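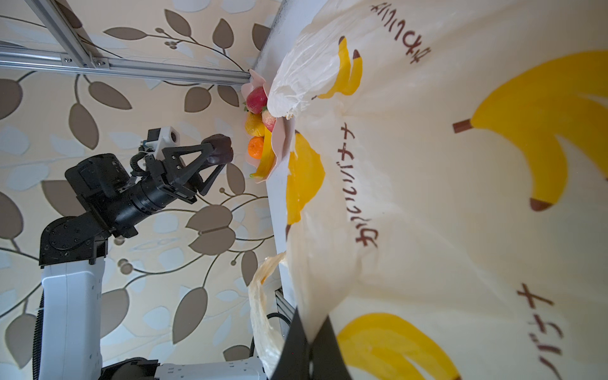 Mbwambo Fold-Down Drying Rack, 12 Bars

Item 1704

A wall-mounted rack for laundry rooms, bathrooms and mudrooms. It folds flat when you aren't using it and drops open with one hand. The frame and bars are powder-coated steel, and the wall plate is solid beech with a clear finish.

The rack ships in one box with the wall plate, the folding frame, two hinge pins, mounting screws and a paper drilling template. You will need a drill, a level and a screwdriver. Drywall anchors are not in the box. If you can reach a stud on at least one side, use it.

What changed in this version

The first model, sold through November, had a plastic latch that some customers found stiff. The current latch is steel with a felt pad. Adanech Workneh in our Masurville shop redrew the hinge at the same time, so the rack now stops level instead of tipping slightly forward. Old and new frames do not fit each other's wall plates. 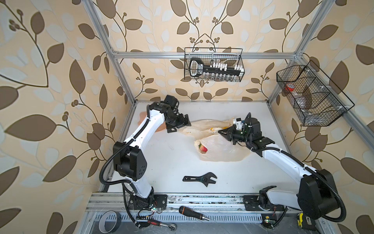

Choosing a finish

White and dark gray are kept in stock. Sage is made to order and takes longer. The white is a warm white and will look a little yellow next to bright white tile, so ask for a paint chip if the match matters to you. Chips are free and go out by regular mail.

Care

Wipe the bars with a damp cloth. Don't use bleach or scouring pads on the coating. The beech can be oiled once a year with any furniture oil. Scratches down to the metal should be touched up before they rust; a small bottle of matching paint is sold separately.

Spare parts

Latch with pad
Hinge pins, set of 2
Wall plate, beech
Touch-up paint, white or dark gray

Shipping and returns

Stock finishes leave our Dumosberg warehouse within two business days. Unused racks can be sent back in the original box. Made-to-order colors can't be returned unless they arrive damaged.

For orders of more than one case, or for questions about fitting the rack in a rental building, write to Gebremedhin Admasu at the trade desk. Please give the item number and the finish you want.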